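I finally wrote down my rules for recording with hand-held grippers, and I'm way more excited about it than a person should be! Barnabás Dobos has been after me for a page like this ever since we started the cloth folding set, so okay, it's one page now, and it lives in the Holberg folder where everybody can find it.

The rule I care about most: leave the room alone. Clothes on hangers, bags on the floor, a box on the table, all of it stays. We had 400 clips from a spotless table at Flulwood and the policy we trained on them fell apart in a normal bedroom.
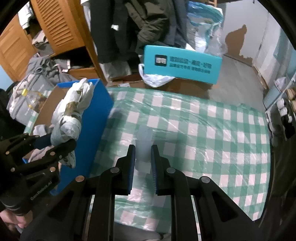 Varkach, January

Two grippers, one checkered tablecloth and an open blue box with a white bundle hanging over the rim. I love this setup. The plastic surface throws bright streaks of light and the creases go every which way, and I want all that in the data.

The other rules are shorter. Check the jaw pads before every session. Pinch fabric near an end (fingers well behind the linkage, please). Keep both grippers moving at a speed you'd use with your own hands. If you drop something, keep recording and pick it up, and we'll tag it later. I tagged 61 of those last month and they're some of my favorite clips.

Zou wants a rule about breaks too. I'm thinking two hours max, then swap.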